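From: Senthil Kamath
To: husar-tooling list
Date: 17 September 2022
Subject: Re: [husar-tooling] cube pose jumps, left gripper only

Indira Shenoy wrote:
> Pulled the latest Husar build and replayed the tabletop set. Right cube
> tracks fine. Left cube flips orientation for a frame or two, then comes
> back. Planner sees it as a wrist rotation and the smoother makes it worse.
> Is this the detector or the calibration file? Prakash thinks timestamps.
> I have 1,355 segments in the set and don't want to relabel anything
> before somebody tells me which.
> Also does anyone still use the old Tosard config?

Quick reply, more tonight if I get time.

Detector. Mostly. It's the old planar ambiguity, one face of the cube visible, nearly flat on to the head camera, two poses fit the corners almost equally well and we take whichever has the lower error. On a single frame that's a coin toss. Prakash isn't wrong about timestamps but that is a different bug, see further down.

Table layout matters too. Book on the far side of the table, grippers coming in from the person's side, so a lot of the views are close to straight down. Top face of the cube and not much else. Indira, this is the type of view I mean: 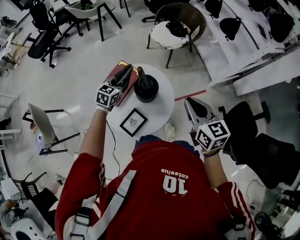
Head view, both cubes up, left gripper over the red book.

What I changed on the branch (pose-hysteresis, not merged):

- solver now returns both candidates with errors, not just the winner
- if the error ratio is under the threshold we keep the candidate closest to the last accepted pose
- if there's no accepted pose in the last 20 frames, we mark the frame ambiguous and move on. No guessing
- smoother skips ambiguous frames instead of averaging them in. This was the part making your wrist rotations

Ran it over Indira's set. 1,219 segments come out with no flips at all. The rest still have something, havent sorted them yet. Some are surely the timestamp thing. Please dont quote that number to Menercombe, it's one set and one room.

Timestamps. Head camera and gripper cameras are each stamped on arrival, and the gripper streams get queued when the disk is busy. So the offset drifts inside a session. Elango has a script that lines them up from the motion, cross-correlating angular rates. Works when the hand is moving, useless when it's resting on the table. Elango can you push it, even if ugly?

Second thing, the gripper view. Someone asked off list why visual odometry on that stream loses track when the tool gets near furniture. Well. Near field fills half the image, few good corners on smooth plastic, and whatever corners you do get are on repeated stuff, mesh, perforated uprights, ceiling seams. Matcher loves those and matches them wrong. Raising the feature count to fix it just gives more wrong matches. I tried.

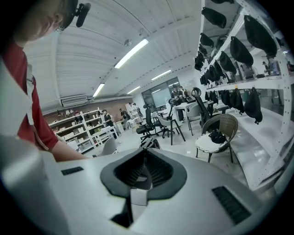

Can I just drop the gripper odometry and use the cube pose for everything?
For short tabletop work, mostly you can, but keep the odometry running as a fallback because the cube leaves the head view whenever the person looks away or reaches low.

Better fix imo is masking. Anything closer than the near threshold gets dropped before matching, gripper fingers get a fixed mask. Ravindran had a mask file from the Brondo work, is it still valid for the current finger shape? If not I will redraw it, 30 minutes job.

Tosard config: I don't use it. Prakash does I think, for the old cube size. Do NOT load it with the new cubes, it will run without any complaint and all your distances come out scaled. I'd like to add a size check on load and delete the config in October. Shout if that breaks you.

To do, so it's written somewhere:

Elango - push alignment script
Ravindran - mask file, or tell me it's dead
Indira - don't relabel. Rerun on the branch, send me the segment ids that still flip
Prakash - say yes/no on Tosard
me - merge hysteresis after Indira's rerun, write a test with a recorded flip so we dont do this a third time

One open question. Threshold on the error ratio is picked by eye from a plot. If it's too loose we hold on to a wrong pose after a real fast rotation, and it then takes a while to recover. Haven't seen it happen in the set but nobody in there flicks the wrist hard. If you have recordings with fast turns send me the path, not the files, my quota is full agian.

Senthil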